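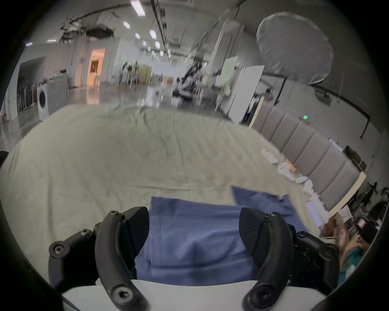 Sushil Mathur says a sheet should never be ironed at all, that you pull it straight while it's still damp, hang it over a rail and leave it alone, and that anyone who owns an iron for bedding has too much time. He put that in an email to me after the last gallery and I've been arguing with him in my head ever since!

Home Galleries Linen Notes Mending Letters About

Blue on Cream
By Shakuntala Tyagi
22/05/2025

Welcome back to the linen gallery, where I put up a picture of some cloth and then go on about it for far too long. This one is all about a blue cloth and a cream sheet, two things I could happily look at all afternoon. I love plain colors together. Patterns are fine (I own plenty), but put a solid blue on top of cream and you see every fold and every shallow little crease, and to me that's the good part.

The blue cloth: all crumpled up in the middle, with one loose flap lifted away from the rest. I'm a sucker for this blue.

The cream sheet: big enough to drape over the table, and wrinkled right across. Sushil would want to give it a tug. I'd want the iron, sorry.

The gray padding behind: looks like a headboard to me, with those upright tufted sections. Gray and cream is what I have in my own bedroom, so I may be biased.

The little things along the edge: cups, containers, a pale orange box. My tables fill up in exactly the same way – I clear a space for folding and ten minutes later there's a mug on it.

Now for the sheets at home, seeing as so many of you asked. My oldest cream one came from a shop in Tombridge in 2022 and it has gone beautifully soft. It was stiff as a board when I bought it, and I nearly took it back. I wash it warm, skip the softener, and give it a good hard snap at both ends before it goes on the line. Tsz-kin Su tried the snap on her balcony and sent a pillowcase down to the neighbors, so hold on tight.

For ironing (I know, Sushil, I know) I fold the sheet in half lengthwise and do only the top third properly, the part that turns down over the blanket. The rest gets a quick pass. I used to do the whole thing, both sides, with the corners, and then I'd get into bed and it would look slept in before I'd even found my book.

Small cloths I fold in thirds and then thirds again. They stand up in the drawer that way and I can see all the colors at once. Halves and quarters slide over, at least in my drawer, which sticks and has to be yanked. Right now it holds 25 cloths and it really doesn't want any more.

Karim Abdelaziz asked about blue dye coming off on pale sheets. Yes, it can happen! I keep new blue things in their own wash until the rinse water runs clear. With one navy dish towel that took 7 washes, and I still don't trust it near anything cream, so it lives with the jeans.

The June gallery will be tablecloths, including the enormous one from my aunt that doesn't fit any table I have ever owned. If you've got a good way to fold a round one, please write in – mine always ends up as a sort of pudding.

Contact: Shakuntala Tyagi, Box 803, Ustwood | © 2025 Linen Notes | Back to top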